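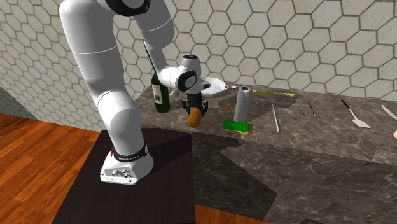
泥炭の芯が上がってきたとき、わたしは思わず声を出してしまった。だって黒いのだ! 上から下まで、チョコレートケーキの断面みたいにつやつやと黒くて、途中に一本だけ、指の幅ほどの灰色の帯が入っている。

「火山灰?」とパイが後ろから覗きこむ。
「ちがう、ちがう。これ、砂だよ。洪水の砂!」

ドゥシャン・ヴルチェクは長靴を膝まで沈めたまま、採泥器の柄にもたれて笑っていた。この人は湿原で三十年近く暮らしてきたくせに、芯が上がるたびに初めて見たような顔をする。わたしはそこが大好きだ。

トレルンロウ湿原は、地図で見るとただの水色の斜線である。ドラーの駅からバスに揺られ、終点で降りて、そこからさらに木道を歩く。夏は羊歯と蚊の国、十二月は音のない国になる。わたしが初めて来たのはその十二月で、木道に霜が咲いていて、歩くたびにぱりぱり鳴った。足の下に2000年分の植物が腐りもせずに眠っていると聞かされて、つま先立ちで歩いたのを覚えている。踏んだら起こしてしまいそうで。

「ウミア、深さは」
「341センチ。まだ入ります」
「じゃあ継ぎ足そう」

ドゥシャンがロッドを一本継ぐ。ねじ山に泥が噛んで、ぎしぎし言う。わたしとパイが両側から押さえ、三人で体重をかけると、ずぶ、ずぶ、と湿原が少しずつ譲ってくれる。この感触を手紙に書こうとして、何度も失敗した。羊羹に箸を刺す感じ、と書いたら母から「食べ物で遊ばないように」と返事が来た。

昼は土手に並んで黒パンを食べた。パイは町役場の排水計画課から来ている。湿原の西側に溝を掘って水を抜き、牧草地にする案があって、その下調べなのだそうだ。最初の日にそう聞いて、わたしは正直、弁当を分けてやるものかと思った。三日目にはチーズを半分あげていた。だってパイときたら、モウセンゴケを見つけるたびに四つんばいになるのだ。役場の上着のままで!

「水を抜くと、どうなるの」とパイが聞いた。知らないわけではないと思う。ドゥシャンの口から聞きたかったのだろう。

「空気が入る」ドゥシャンはパンくずを膝から払った。「空気が入ると、眠ってたものが腐りはじめる。腐れば、空へ帰っていく。溜めるのに2000年、帰るのは、そうだな、おまえさんの孫が年寄りになるころには、ずいぶん帰ってるだろう」
「牧草は生えるよね」
「生えるさ。しばらくはいい草が生える。それから地面が沈む」

パイは手帳を開いて、何か書きかけて、閉じた。遠くでタシギが鳴いた。わたしは残りのパンを口に押しこんで、立ち上がった。しんみりするのは苦手だし、なにより次の芯が待っている。

午後の一本目は空振りだった。流木に当たって、刃がきいんと鳴っただけ。二本目は途中で抜け落ちた。三本目で、採泥器の口が開いた瞬間、ドゥシャンが「おっ」と言った。

黒い泥の真ん中に、葉っぱが一枚。

緑色だった。ほんとうに、さっき枝から落ちたみたいな緑。わたしが息を止めて見ているあいだに、縁からすうっと茶色が走って、葉脈がにじみ、まばたきを数回するうちに、もうただの濃い染みになっていた。

「見た?」
「見た」
「見たよね、いま!」

三人で同じことを何度も言い合った。パイなんか、わたしの腕をつかんで離さない。ヤナギだ、いやヤマナラシだと揉めて、結局わからなかった。ドゥシャンは帽子を取って、泥だらけの手でまた被ったものだから、額に黒い筋がついた。

「前に一度だけある」と彼は言った。「若いころに。誰も信じなかったがね」
「わたしは信じます」
「そりゃそうだ、見たんだから」

夕方、芯を半割の管に寝かせて布で包み、そりに積んだ。一本ずつは大したことがないのに、束ねるとおそろしく重い。水と、昔の夏と昔の冬の重さである。木道をがたがた引いていくと、西の空がいつのまにか桃色になって、溜まり水という溜まり水が全部その色に染まった。

「水位の杭、どこに打ってあるんだっけ」とパイが突然言った。
「東の縁から200メートル。なんで?」
「西側にも打ったらどうかと思って。溝を掘る前の数字が、うちの課にはひとつもないんだよ。それって変だろう。一年分くらいは、測ってからじゃないと」

わたしはそりの紐を落としそうになった。一年! 一年あれば、雪解けも、カエルの合唱も、ワタスゲの真っ白な六月も、ぜんぶパイに見せられる。その先のことはわからない。課長という人は頑固だと聞くし、牧草地を待っている家もある。丘の上の農家の奥さんは、いつもわたしたちに井戸を使わせてくれて、牛の数を増やしたいと言っていた。あの人にも葉っぱを見せたかった。

「杭なら余ってる」ドゥシャンが前を向いたまま言った。「納屋の裏に山ほどある。明日の朝、運ぶか」
「朝って、何時?」
「タシギが起きる前」

パイがうめいた。わたしは笑って、紐を肩に掛け直した。長靴の中で、湿原の水がちゃぷちゃぷいっている。右足のほうには、たぶん穴があいている。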